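Start | Blog | Über mich | Newsletter | Kontakt

Warum ich unsere Stellenanzeigen jetzt kürzer schreibe als meine Einkaufszettel

Mai, geschrieben von der Frau aus dem Personalmarketing

Letzten Samstag saß ich mit dem zweiten Kaffee am Küchentisch und habe mir unsere alten Stellenanzeigen durchgelesen. Alle. Hintereinander. Macht das bitte nicht nach, jedenfalls nicht vor dem Frühstück! 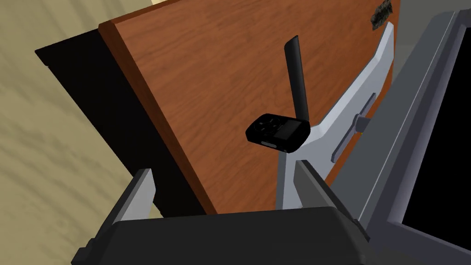 Die längste hatte 619 Wörter, und zwar für eine Stelle in der Auftragsannahme in Steinbach. Da stand die halbe Firmengeschichte drin, dann kam ein Absatz über unsere Werte (den ich selbst geschrieben habe, ich darf also lästern), und irgendwo ganz unten, nach dem Obstkorb, kamen endlich die Arbeitszeiten. Wer auf dem Handy in der Bahn liest, ist da längst ausgestiegen.

Also habe ich das Ding zusammengestrichen. Erst auf die Hälfte, dann nochmal, am Ende waren es 145 Wörter. Ganz oben steht jetzt, was man den Tag über macht, wo man das macht und was es dafür gibt. Ja, mit Gehalt! Darüber haben wir intern ungefähr 2 Wochen diskutiert, und ich hatte zwischendurch wirklich keine Lust mehr. Die Sorge war, dass die Kolleginnen und Kollegen, die schon da sind, anfangen zu vergleichen. Meine Meinung dazu: Das tun sie sowieso, in der Kaffeeküche, und zwar mit falschen Zahlen.

Was ich auch rausgeworfen habe: „dynamisches Umfeld“, „Hands-on-Mentalität“ und den Satz mit den flachen Hierarchien. Geblieben ist dafür ein Satz, den mir das Team in Ledatitz diktiert hat, nämlich dass es montags am Telefon richtig rundgeht und man das mögen muss. Den wollte die Geschäftsleitung erst streichen. Ich habe ihn verteidigt wie eine Löwin, weil ich genau solche Sätze in fremden Anzeigen gern lese.

Technisch war es dann leider wieder ein Gefummel. Wir pflegen die Stellen über Ultis, und Ultis besteht auf einem Pflichtfeld „Über uns“ mit Mindestlänge. Da steht jetzt eben ein sehr freundlicher, sehr überflüssiger Absatz, den ich ans Ende geschoben habe (Einstellungen, Vorlage, Reihenfolge, falls ihr das auch sucht, ich habe ewig gebraucht). Die Jobbörse Drulbridge übernimmt die Reihenfolge zum Glück, nur die Aufzählungspunkte verschluckt sie, die muss ich dort von Hand nachtragen.

Ob mehr Bewerbungen kommen, kann ich noch nicht sagen, die neue Fassung ist ja gerade erst online. Als Nächstes ist das Bewerbungsformular dran. Das will nämlich allen Ernstes eine Faxnummer wissen.

Zuletzt im Blog
Absagen schreiben, ohne sich zu winden
Messestand in Steinbach: was ich wieder einpacken würde
Brauchen wir wirklich noch ein Anschreiben?
Mein Redaktionsplan für die Karriereseite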